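Drying a heavy hoodie without a rack

September 18, 2026

The flat in Flellwood came with no airer, and the shared lounge downstairs has no radiators, so I have been testing what a chair back can do for thick cotton. The garment is a Clinitz hoodie, 585 g dry on the kitchen scales. Out of the machine, after a 400 rpm spin, it came to 826 g.

A thin rail is poor for this. It leaves a crease across the chest and presses the front and back panels together. A moulded plastic backrest with a curved top spreads the load better – the folds stay thick, but they hang open. Plastic also takes up no water, so it can't mark. The thing to watch is upholstery. Rust-orange dye next to bright blue fabric is a bad pairing when damp, and I would now pull the chair well clear of any padded furniture first. 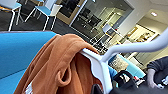 Changes for next time

Turn the hood out fully. It is double thickness and always the last part to dry.

Spin at 500 rpm. Arvo Harju says the seams will stand more, but his is a lighter weave.

Swap the garment end for end halfway through, cuffs included.

I will repeat the weighing in November, when the heating is on upstairs.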